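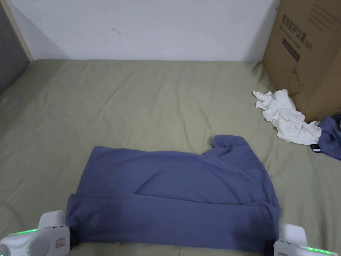 Anleitung: Demonstrationen mit Handgreifern aufzeichnen — Aufgabe »Oberteil falten«

Diese Anleitung richtet sich an alle Personen, die im Projekt Sadamcombe Demonstrationen für das Anlernen zweiarmiger Systeme erstellen. Sie gilt für Aufnahmen in Wohnräumen und ersetzt die Fassung vom August. Die fachliche Verantwortung liegt bei Relu Matei.

1. Vorbereitung

Als Unterlage dient eine Matratze oder ein Bett mit einfarbigem Laken. Falten im Laken sind zulässig, das Kleidungsstück muss sich jedoch farblich abheben. Weitere Wäsche darf am Rand liegen bleiben, sofern sie den Arbeitsbereich nicht berührt.

Beide Greifer einschalten und die Backen je zweimal vollständig öffnen und schließen. Anschließend in der Software Vollover die Aufgabe auswählen und prüfen, ob beide Greifer sowie die Kopfkamera als verbunden gemeldet werden.

2. Durchführung

Das Oberteil flach auslegen, den Saum zum Körper gewandt. Aufnahme starten und eine Sekunde ruhig halten.

Mit jedem Greifer eine untere Ecke fassen. Die Backen sollen den Stoff knapp innerhalb der Kante klemmen; das Laken darf nicht mitgegriffen werden.

Den Stoff zwischen den Greifern straffen, anheben und zur Schulterpartie hin umlegen. Beide Hände bewegen sich gleichmäßig und auf gleicher Höhe. Erst nach dem Ablegen öffnen.

Danach die Seiten einschlagen und das Stück ein letztes Mal quer falten. Die Greifer zurückziehen, bis sie den Stoff nicht mehr verdecken, und die Aufnahme beenden.

3. Umgang mit Fehlgriffen

Rutscht eine Ecke ab, wird nachgefasst und weitergearbeitet. Solche Korrekturen sind erwünscht — sie werden in Vollover mit dem Vermerk »Nachgriff« versehen. Abzubrechen ist nur, wenn ein Greifer die Verbindung verliert oder das Kleidungsstück vom Bett fällt.

4. Umfang und Abgabe

Je Standort sind rund 500 Durchgänge vorgesehen. Der Standort Clulton hat bislang 954 eingereicht, der Gesamtbestand umfasst 3605. Die Daten werden am Ende jeder Schicht übertragen. Rückfragen zur Übertragung beantwortet Chih-ming Kwan.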